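Notes for session 8, "When the hand won't let go." Bring these along with last session's sheet on stop categories, as we'll be going back and forth between the two, and bring a pencil too, because I always leave the margins wide and it makes me happy to see them used.

We've spent a good while on arms that hit things. Today we turn to a quieter sort of failure, the kind where a robot takes hold of something quite properly and then doesn't let go when it's told to. It sounds mild, I know. But a closed hand ties the machine to the thing it's holding, and the arm, the waist and the legs all go on making their own plans as if it didn't.

Our case comes from the practice shop at Holloway, where the task is a simple bit of grocery work: one hand looks after the basket while the other goes to the crates. Keep the right hand in mind as you read. It has a curved handle inside its fingers, and a hook around a handle will hold very nicely with hardly any squeeze at all.

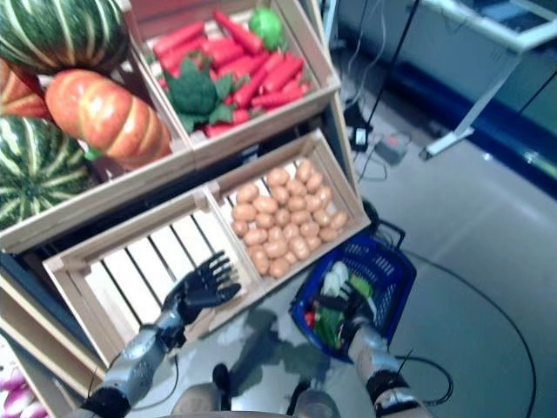
Why doesn't the robot open its hand when it is stopped?

Because an open hand can drop a load on somebody's foot. Many hands are set up to stay as they are on a stop, and letting go is then a separate step that a person has to choose.

I'd like you to sit with that answer for a minute before you read on, as it's where most of last year's arguments began (friendly ones, I'm glad to say). Staying closed is a sensible choice for a heavy load held over an empty floor. It's a poor one if the load is a basket handle and a person has also reached in to help.

## What the hand knows about itself

The controller in our case, a Hundix unit, treated the hand as open once the open command had been sent and the motor current had dropped. Please underline "sent." Low current tells you the motor isn't working hard, and a finger caught behind a handle with its motor resting looks just the same on that signal as a finger standing free. The Planeo task software took "open" at its word and began the next arm motion.

There are three other places one might look: the joint angles, the touch signals where a hand has them, and a camera close to the fingers. Each has its weak spots. With a thumb right up against a wrist camera and a bright background behind it, for instance, a good share of the view is taken up by the hand itself, and picking out a thin handle is harder than you'd expect.
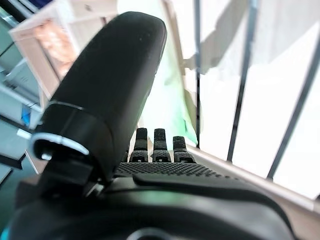

**Sanham, July 2023**

Dear all — I'm adding the incident summary here, typed up from Rhodri Prosser's log, so that we're all working from the same account.

The hand was told to open at the end of a basket move. Two fingers stayed curled. The arm drew back, the handle came with it, and the basket swung up toward Efa Ellis, who was standing closer than the marked line. She pressed the stop and the arm halted, with the basket still hanging. Getting the hand open took more than 14 minutes, as the manual release needed a tool that was kept in another room. She wasn't hurt.

The repair was a worn tendon guide, replaced that same afternoon. The design change took longer: arm motion after a release now waits until the joint angles agree with the command, and if they don't agree within 2 seconds the task halts and asks for a person. The release tool hangs by the stop button.

## For discussion

- Who should decide whether a hand stays closed on a stop, and should the choice depend on what it's holding?
- Joint angles would have caught the curled fingers. Think of a fault they'd miss.
- Efa was over the line. How much of your answer changes if she hadn't been?

Please write a page on the second of these and leave it in my tray before the next session. Rough sketches of the finger linkage are welcome — mine are dreadful, so don't be shy.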